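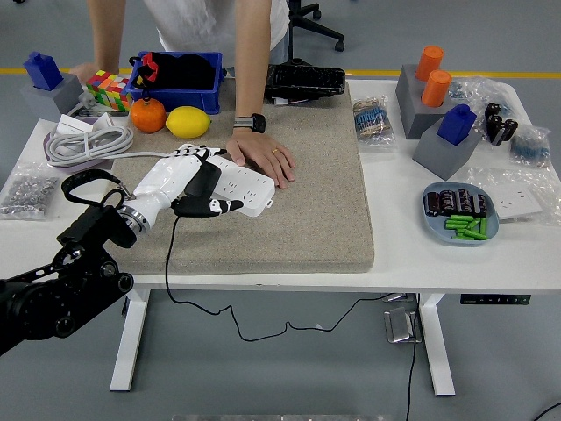 Why do small streaming channels keep disappearing from the TV menu?

Most of them lose their carriage deals before they lose their viewers. A free ad-supported channel depends on a platform to list it, and the platform can drop it with very little warning.

February 15, 2025

Anyone who owns a smart TV has seen it happen. A channel that ran old westerns or fishing shows all day is there in the summer and gone by the holidays. The number in the guide goes to something else, often a channel that looks a lot like the old one. There is no notice on screen. The app may still open, but the live feed is a gray box or a loop of promos.

Free streaming channels with scheduled programs and commercials have been around long enough that many homes treat them like regular television. They cost nothing, they start playing when the set is turned on, and they ask for no password. Behind that easy surface is a business with thin margins and short contracts.

Ayaaba is a useful case. The company started with one channel of travel programs and grew to a group of four, all built from licensed library shows. Its best known channel, Ayaaba Roads, held 1,407 hours of programming at its peak. In the spring it was carried on two platforms. By September it was on one, and the schedule had been cut to a block of 90 hours that repeated through the month.

The company had not run out of shows. Its licenses were paid through the end of the year. What changed was the agreement with Widberg, the larger of the two platforms, which let either side leave on short notice. Widberg reviewed its guide, decided it had too many travel channels, and kept the ones that earned the most per hour watched. Ayaaba Roads was in the middle of the list. The middle was cut.

Terms like these are common for small channels. A big studio with a hundred channels to offer can trade one against another. A company with four has little to trade. It takes the standard contract, which usually gives the platform a share of the ad time to sell for itself and leaves the rest to the channel.

The split sounds fair until the empty slots are counted. A channel may have twelve minutes an hour open for commercials and sell five of them. The other seven are filled with house promos, or with the same insurance spot three times in a row. Viewers complain about the repeats and assume the channel is greedy. In most cases the channel would be glad to run something else, and would be paid for it.

Ad sales on these channels are mostly automated. A request goes out when a break is coming up, buyers bid, and the winning spots are placed in the stream. If the bids come in under a floor price, the slot goes unsold. Floors are set by whoever controls the slot, so two breaks in the same program can follow different rules. Small channels have a hard time planning around that. Revenue can drop by a third from December to January with no change in the audience at all.

Then there is the cost of simply being on the air. The programs have to be encoded, captioned, scheduled and delivered around the clock. Ledov, which handles playout for independent channels, charges a flat monthly fee for each feed and a separate fee for each platform it delivers to. Moving a channel to a new platform means new artwork, new program data and a round of testing. The guide listings alone can take weeks. Every platform wants episode descriptions at a different length, and one of them rejects any title with a slash in it.

Captions are a sore point. Older shows often come with caption files made for broadcast, and the timing is off once the original ad breaks are taken out. Fixing a half-hour episode by hand can take most of a morning. Software does the first pass now, but somebody still has to watch the result. Ayaaba had a library of 600 titles and a staff of five when it made its last platform move, and the captions were finished after everything else.

Some owners have stopped chasing the big guides. Trollel runs a channel of regional music programs, mostly concerts and dance shows recorded for local stations decades ago. It left its last large platform by choice and now offers the channel through its own app and website. The audience is smaller. The company keeps all of its ad time and sells much of it directly, to instrument shops, festivals and a chain of furniture stores that has bought the same evening break for years.

Direct sales are slow work, and they suit a channel that belongs to a place or a hobby. They suit general entertainment much less. A channel of crime reruns has no obvious local sponsor, and its viewers can find crime reruns on a dozen other numbers in the guide. For that kind of channel the large platforms are still the only real way to be seen.

Being seen depends a great deal on position. Guides are long, and most people scroll through a screen or two before they settle on something. A channel listed near the top of its category picks up viewers who were not looking for it. Platforms know this and tend to put their own channels there. They also move things. A channel that slides from the first page of a category to the third can lose a good part of its audience in a week, and then the lower numbers count against it at the next review.

Rights add one more problem. Many library deals are written platform by platform, so a show cleared for one service may be off limits on another. The owner ends up running two versions of the schedule under the same name. Viewers who switch TVs notice that the Tuesday-night favorite they followed is missing and write in to ask where it went. Answering takes time too, and at a small company it is usually the programming staff who do it.

For viewers, the practical advice is short. If a channel vanishes, check its own website before giving up on it - many list every place they are carried, and the list is often more current than the guide. Search the TV's app store for the channel by name. Favorites saved in a platform guide do not carry over to another service, so a written list helps when changing sets.

Ayaaba Roads is still running on its remaining platform. The company added some new episodes over the winter and is talking with a second service about a spot in the travel category. The captions for those episodes are already done.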